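3.2 Planner integration

The Jodine planner receives object poses from the simulator and returns a joint trajectory at a fixed step. We replaced its straight-line approach with a two-stage one: move above the target, then descend with the wrist vertical. Collision meshes for the chairs were reduced to convex hulls - the spindles made each query too slow. 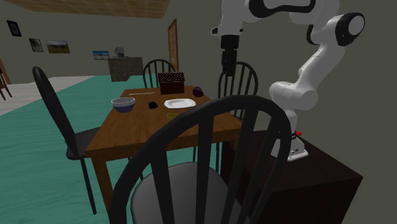 Figure 4. Dining room scene with the gripper closed over the far side of the table.

Each of the 6 pick targets was run from the same start pose with random placement on the tabletop, giving 2457 trials in total. Most planning failures came from targets near the far edge, where the chair hulls overlap the descent path. Raising the pre-grasp point by about 4 cm removed many of them but lengthened the trajectories.

3.3 Remaining work

The Daston logger drops joint states when the planner restarts. A fix is planned for May.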